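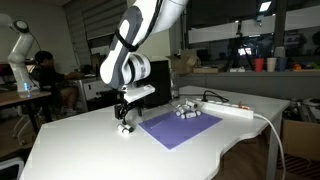

3. Sitzung: Preisgestaltung bei digitalen Spielen

Mitschrift/Handout zur Vorlesung, Stand 26. Juni 2018
Folien von Karlijn Leemans, Ergänzungen aus der Übung (Rafferty)

Wiederholung letzte Sitzung

Fixkosten hoch, Grenzkosten fast null. Eine weitere Kopie kostet den Verlag so gut wie nichts, also ist der Preis kein Kostenproblem, sondern hängt an der Zahlungsbereitschaft. Bitte die Kurve von letzter Woche nochmal anschauen, kommt wieder.

Offen war noch die Frage nach den Plattformgebühren. Nachtrag: Gebühr geht prozentual vom Verkaufspreis ab, auch vom rabattierten. Bei Konsolen legt der Plattformbetreiber oft zusätzlich Bedingungen für Aktionen fest (Mindestabstand, Dauer).

3.1 Zeitliche Preisdifferenzierung

Grundidee: gleiche Ware, anderer Zeitpunkt, anderer Preis. Ungeduldige zahlen zum Start voll, Geduldige warten. Klassisch beim Buch (Hardcover, dann Taschenbuch), bei Spielen viel schneller getaktet.

Typischer Verlauf:
- Vorbestellung, meist voller Preis plus Bonusinhalt
- Startphase, keine Rabatte
- erste kleine Aktion, testet die Nachfrage
- große Saisonaktionen
- Dauerpreis gesenkt oder Bundle

Problem dabei: Käufer lernen. Wer zweimal erlebt hat dass ein Titel kurz nach dem Kauf billiger wird, wartet beim nächsten Mal. Stichwort Coase-Vermutung, Skript Kap. 4. Extremfall: Verlag konkurriert nur noch mit seinem eigenen zukünftigen Preis.

Gegenmittel: glaubwürdige Selbstbindung. Manche Verlage rabattieren ihre Haupttitel fast nie. Kostet kurzfristig Absatz, hält aber die Erwartung stabil. Funktioniert nur wenn man es wirklich durchhält!! Eine einzige Ausnahme wird in Foren jahrelang zitiert.

3.2 Fallstudie Plondness

Aufbauspiel, Studio Longo, Vertrieb über den Shop Vistport. Start im Februar, keine Vorbestellung. Studio besteht aus 5 Leuten, kein Verlag dahinter.

Ablauf laut Gastvortrag Wellington Fagundes:
Startpreis von Anfang an niedrig angesetzt, aus Angst vor schlechten Bewertungen. Im Nachhinein für ihn der größte Fehler. Begründung: nach oben korrigieren geht praktisch nicht, nach unten immer. Dazu wirkt ein niedriger Preis bei unbekannten Studios als Qualitätssignal in die falsche Richtung.

Erste Aktion kam 4 Wochen nach Start. Viele Erstkäufer verärgert, 296 Forenbeiträge im Rabatt-Thread. Longo hat darauf mit einem kostenlosen Zusatzkapitel für alle reagiert. Rabatt lief trotzdem weiter, Abbruch hätte laut Fagundes beide Gruppen verärgert.

Diskutiert in der Übung:
- War das Zusatzkapitel eine Entschädigung oder bloß ein vorgezogenes Update? (keine Einigung)
- Wunschlisten: Wer auf der Liste hat, bekommt Mail bei Rabatt. Heißt im Grunde, der Shop erzieht zum Warten
- Ob man Erstkäufer getrennt behandeln kann, z.B. mit Gutschein für den nächsten Titel. Rafferty skeptisch, Aufwand zu hoch für kleine Studios

3.3 Referenzpreise

Durchgestrichener Preis neben Aktionspreis. Kunde bewertet den Abstand, weniger den absoluten Betrag. Wenn ein Titel aber dauernd reduziert ist, verschiebt sich der Referenzpreis nach unten, irgendwann gilt der Aktionspreis als der normale und der Listenpreis als Wucher.

Faustregel gibt es nicht, auch wenn in Blogs welche stehen. Hängt ab von Genre, Alter des Titels, Konkurrenz in der selben Woche.

Vergleichsfall Tasham (Rennspiel, ebenfalls Vistport): nur 2 Aktionen im ersten Jahr, beide kurz. Absatz zwischen den Aktionen blieb laut Skjelbred stabiler als bei Plondness. Vorsicht, anderes Genre, größere Fangemeinde, nicht direkt vergleichbar. In der Klausur bitte genau das dazuschreiben.

3.4 Bundles (nur kurz, Rest nächste Sitzung)

Reines Bundle: nur im Paket. Gemischtes Bundle: Paket und einzeln. Lohnt sich vor allem wenn die Zahlungsbereitschaften negativ korreliert sind, d.h. wer A sehr mag, mag B eher weniger. Zahlenbeispiel an der Tafel war fehlerhaft, korrigierte Version kommt ins Netz.

Schlüsselverkauf über Dritthändler: digitaler Code statt Download direkt im Shop. Für den Händler interessant weil kein Lager, für den Verlag ein zweiter Preiskanal. Graumarkt hier ausgeklammert, macht Magalhães im Seminar.

Aufgaben bis zur nächsten Übung

Aufgabe 1: Preisverlauf eines selbst gewählten Titels über mindestens ein halbes Jahr skizzieren. Quelle angeben. Gleicher Shop, gleiche Region, sonst wird das nichts.

Aufgabe 2: Erklären Sie in eigenen Worten, warum ein Monopolist bei dauerhaften Gütern unter seinem eigenen Preisspielraum leiden kann. Halbe Seite reicht.

Aufgabe 3 (freiwillig): Hätte Longo die erste Aktion später ansetzen sollen? Argumentieren, nicht raten. Annahmen nennnen.

Lesen: Leemans, Skript Kap. 4 und 5. Der Text von Åsmund Skjelbred liegt im Kursordner, Abschnitt zu Wunschlisten reicht.

Abgabe wie immer in Zweiergruppen, Namen bitte auf jedes Blatt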